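Week 5 – Stone surfaces and what eats them
Notes for the finishes class, Drestville evening program, June 2020

Carrying on from last time, we stopped at hardness. Quick recap for those who missed it. Hardness is scratching. Strength is breaking. Porosity is soaking. Three seperate things, and customers mix them up constantly. A stone can be hard to scratch and still drink up red wine overnight.

Marble first. Mostly calcite, so about a 3 on the Mohs scale. A steel knife will mark it. So will sand tracked in on a bag or a shoe. Starts life as limestone, then heat and pressure, the grains regrow and lock together. The veins are the impurities – clay, iron oxides, sometimes graphite for the grays. Iron gives you the browns and yellows and rusty reds. Pure calcite would be white all the way through.

Etching vs. staining. Will be on the test, people get it wrong every year.

Etch = acid has dissolved a bit of the surface. Lemon, vinegar, tomato, cola, some bathroom cleaners. Leaves a dull spot, lighter than the rest. You can feel it sometimes. Sealer does NOT stop this.

Stain = something has gone down into the pores. Oil, coffee, wine, rust. Darker spot usually. Sealer slows it down, buys you time to wipe.

An etch gets repolished. A stain gets drawn out with a poultice. Do the wrong one and you have lost an afternoon. 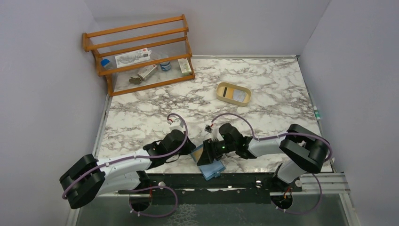 Poultice method, the short version. Absorbent powder (kaolin or diatomaceous earth) plus a liquid picked for the stain. Peroxide for coffee and tea on light stone, acetone for ink, a degreaser for cooking oil. Mix to peanut butter thickness. Spread a quarter inch thick, go past the edge of the stain. Plastic wrap over, tape down, leave a day. Take the plastic off and let it dry fully before you lift it. The drying is what pulls the stain up. Repeat if needed. Test in a corner first, always, and keep peroxide off dark stone.

Granite – feldspar and quartz, 6 to 7 on the scale. Shrugs off lemon juice. Still porous, some of the pale ones very much so. Water drop test: put a few drops down, wait ten minutes, look for a dark ring.

Quartzite is not quartz countertop. Quartzite is natural rock. Quartz countertop is ground stone in resin, and the resin scorches under a hot pan. Irja Heinonen lost a whole job over this mixup at the Halonen house, ask her about it, she tells it better than me.

Imitation marble. Printed laminate, printed film, porcelain with a printed face. Look for a repeat in the vein pattern. Look at the edge – does the vein go over and down, or stop at the surface? From a photo you often can't say. Don't guess in your written reports, write "marble pattern" and leave it there until you have had your hands on it.

Sample numbers for the practical: 913 is the honed piece, 1,073 the polished one. Sign them out with Olanrewaju Eze and please bring them back, we are short already.

Reading: Leena Niskanen's handout on sealers, all of it. The Mornarlow case is optional but good on rust.

For next week – bring safety glasses and old clothes, wet polishing makes a mess. Bontu Tsegaye has the sign up sheet for the pads. Write up one etch and one stain from your own kitchen, half a page each, with what you think casued it.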